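Kullness Textile Handling Project
Progress report to the Prilitz Fund
Submitted Apr 22, 2019, by Seo-ah So, project lead

Scope of this report

The reporting period was taken up mostly with preparing and running the demonstration visit required under the second stage of the grant. This report covers the visit, what was shown, what the visitors told us, and how the money for the visit was spent. Software work is mentioned only where it affected the demonstration. A full technical account will come with the July report.

Background to the visit

The grant agreement asks us to show the cloth handling cell to people who work in laundries and garment repair, and to collect their opinions before we settle the task list for the final stage. We invited staff from Kwak, the workwear rental company that has advised us from the start, and from Flisa, a smaller firm that repairs and resells used clothing. Both accepted. Sun-ja Yeom organized the day on our side and took the notes this report is based on.

We had planned to hold the visit earlier in the period. It was moved once, at Kwak's request, so that two of their floor supervisors could attend. The change did not cost anything beyond some staff time.

What was shown

The program had 2 parts. The morning was given to picking up and gathering flat cloth from a table. The afternoon was given to bunched cloth, meaning pieces that had been dropped or pushed together and had no clear edge facing up. Between the two there was a talk on how the arm is taught new motions, with time for questions.

For the flat cloth, the gripper comes down with its fingers angled inward and closes on an edge or a fold. Visitors stood at the side of the table and could ask for the cloth to be moved or turned between attempts. They did this often, and it made the session longer than planned, but it was more useful than the fixed sequence we had rehearsed.
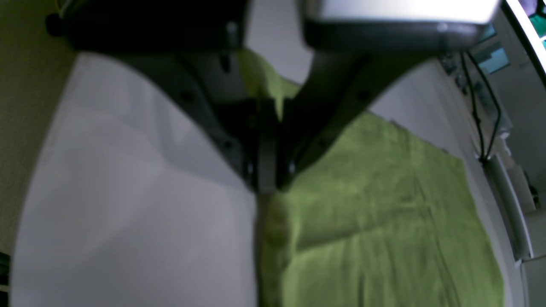
Gripper fingertips closed on the left edge of the green cloth.

The supervisors from Kwak were mainly interested in the edge. In their plant, the slow step is finding a hem or a corner in a pile and presenting it to the next machine. They asked whether the fingers could tell one layer from two. At present they cannot. The arm works from camera images and finger position, and when two layers lie close together it will often take both. We said this plainly during the session and repeat it here, as the original proposal was more hopeful on the point.

Flisa had different questions. Their pieces are nearly all different from each other, and they were less concerned with speed. They wanted to know how the arm deals with knit fabric, with thick seams, and with clothing that has been folded badly and left that way. Most of this belonged to the afternoon part.

Bunched cloth is harder for us. The fingers have to go down into the folds, and for part of the motion the wrist camera sees mainly the gripper and whatever fabric is nearest. The operator explained this at the table and put the wrist camera view up on a monitor so that the visitors could follow it.

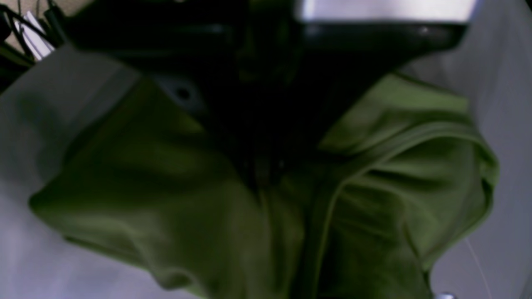 Photo: Kullness Textile Handling Project, wrist camera

Several visitors said the monitor was the most helpful part of the day. From the side of the table it is difficult to judge how far the fingers have gone into the cloth. On the monitor they could follow how the folds drew in toward the gripper and where a hem was showing. We will keep the monitor for any later visits and place it lower, as people at the back had trouble seeing past the arm.

Feedback

Sun-ja Yeom spoke with each group separately before they left. The main comments were these.

Kwak would like the final stage to concentrate on finding hems. They do not need the arm to fold anything. They offered to send us 100 worn and washed work garments from their discard stock for testing, and we have accepted.

Flisa would like to see the arm turn a garment over without dropping it. They also asked for a slower mode for delicate knits -- something we had not considered. It should be simple to add, but we have not yet tested whether slower closing marks the fabric less.

Both groups asked about the working life of the fingertips. We did not have a good answer. We have started keeping a log of closures for each set of fingers so that we can report a figure in July.

One criticism was shared by everyone. The area was crowded, and the talk was hard to hear while the equipment was running. For another visit we would hold the talk in a different room and bring people in to the table in smaller groups.

Spending

The visit was budgeted under code 3001. Costs were for travel, lunch, printed handouts and the hire of the monitor. The line was not exceeded, and the small amount left over is still in it. We ask the Fund's permission to use it for replacement fingertips, which were not foreseen in the budget. No other changes to the budget are requested at this time.

Matters still open

The layer problem described above is the main risk to the final stage. We have two approaches in mind. The first is to have the arm lift the edge slightly, look again, and release if the cloth seems too thick. The second is to add a thin sensor to one finger. The first costs nothing except time on the cell, so we are starting there.

The agreement with Kwak on the garments needs a signature from their side. Sun-ja Yeom is handling this, and we expect no difficulty.

The written task list for the final stage is in draft -- it will be sent to the Fund separately once both firms have read it. Comments from the Fund on the draft would be welcome at any point before the July report.

Kullness Textile Handling Project | Contact the project office | Back to top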